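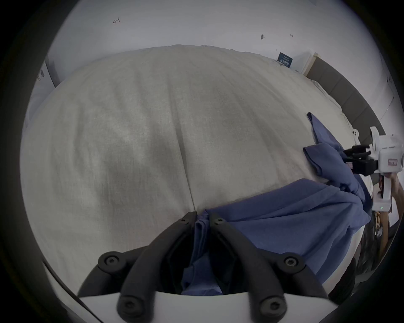 Unit 5. Writing for the Stand-up Stage
Course notes, Blandine Bouvier

Before the class, please read the two short monologues by Dorian Picard. Mark in pencil each place where you expect the audience to laugh.

1. Setup and punchline
The setup gives only the information that the listener needs. If a word can be removed and the joke is still clear, remove it. Put the surprising word at the end of the sentence.

2. The callback
A callback returns to an earlier joke in a new situation. Picard waits nearly 10 minutes before he mentions the ferry to Fleditthorpe again. Discuss with your partner if this is too long.
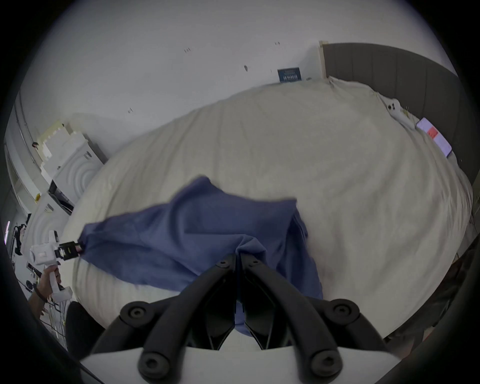 3. Homework
Write a monologue of 2 pages about a family meal. Use one callback. Send it to Odette Deschamps before 11 in the morning on the day of the class. Late texts will be read, but they will not be performed at the Tisero evening in May.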